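Why do we get thirsty?

You run in the playground, you play football, you laugh a lot, and then your mouth feels dry and sticky. You want a drink! But who told you this? Your own body did, and it has a clever way to do it.

Your body is full of water. There is water in your blood, in your muscles and even in your bones. Every day some of it goes out. It goes out when you visit the toilet, when you sweat, and also when you breathe. Breathe on a cold window and you will see a small cloud on the glass. Those are tiny drops of water from inside you.

When there is less water in your body, your blood becomes a little more salty. A small part of your brain is checking this all the time, day and night. When it finds too much salt, it sends you a message – drink something, please. This message is the thing we call thirst.
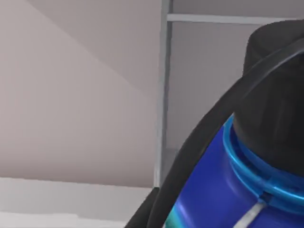
A blue bottle with a black cap.

The brain sends another message too. It goes to your kidneys, two organs in your back which have the shape of beans. The kidneys clean your blood and make wee. When they get the message, they keep more water inside you, so the wee becomes darker. Dark yellow wee means it is time for a drink.

After you drink, the thirst goes away very quickly, even before the water has reached your blood. Your mouth and throat feel the water and tell the brain that help is coming.

Food gives us water also. Cucumber, melon, oranges and soup have a lot of it.

Try it at home: in the morning, fill a jug with 600 millilitres of water and put it on the kitchen table. Drink only from this jug until lunch, and fill it again if it gets empty. At what moments did you feel thirsty? Write them down, and ask a grown-up in your family to do the same.

Hillholm Children's Pages – My Body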